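Tempo de leitura: 3 min

Lista de verificação da célula de manipulação, sala Studwood
Data da inspeção: 31 de março de 2025
Responsável: Arnaldo Vieira

Escrevo os comentários em português, que não é a minha primeira língua. Se alguma frase ficar pouco clara, peço que perguntem antes de assinar.

1. Botão de paragem de emergência
Estado: conforme.
Comentário: testado nos dois postos. O posto do lado da porta precisa de uma pressão mais forte. Não é defeito, mas fica anotado.

2. Marcação da zona no chão
Estado: não conforme.
Comentário: a fita está levantada num canto. Deve ser substituída antes da próxima sessão.

3. Velocidade em modo manual
Estado: conforme.
Comentário: limite configurado em 200 mm/s. O valor foi lido no comando e comparado com a ficha Prendergast.

4. Parafusos das articulações da mão
Estado: conforme, com observação.
Comentário: controlar o aperto com a chave dinamométrica e nunca à mão. O contador indica 1.959 ciclos desde a última revisão. A próxima faz-se em dezembro, mesmo que o contador esteja baixo.

5. Manga de proteção do braço
Estado: conforme.
Comentário: passar a mão ao longo da costura com o braço sem energia. Procurar rasgos e pontos onde o tecido prende.

6. Pontas dos dedos
Estado: conforme.
Comentário: limpar com pano seco. Não usar álcool nas pontas de borracha do conjunto Nedwood, o fabricante não o permite.

7. Trabalho junto da janela
Estado: a rever.
Comentário: com sol direto, as câmaras perdem o detalhe do que está em contraluz. A regra atual diz apenas "iluminação suficiente", e isto não chega. Proponho que a regra fale também do excesso de luz, e que a distância mínima entre os dedos e o vidro seja escrita na folha do posto.

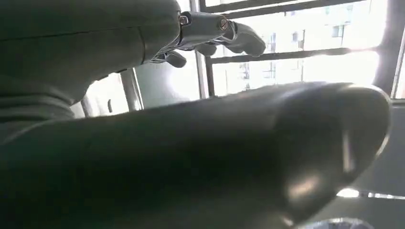
Prurnstead respondeu que concorda com a distância mínima, mas que não quer uma regra sobre a luz sem um valor medido, porque cada operador vai entender "excesso" à sua maneira. Pediu também que o ensaio seja feito de manhã e de tarde, com o mesmo programa.

Aceito o pedido. Até haver medição, o ponto 7 fica aberto e os movimentos para o lado da janela fazem-se só em modo manual, com uma pessoa no comando.

8. Registo e assinaturas
Estado: incompleto.
Comentário: falta a assinatura do segundo operador na folha 13. A folha 92 está arquivada na pasta errada e deve voltar para a pasta da célula.

Pontos abertos: 2, 7 e 8.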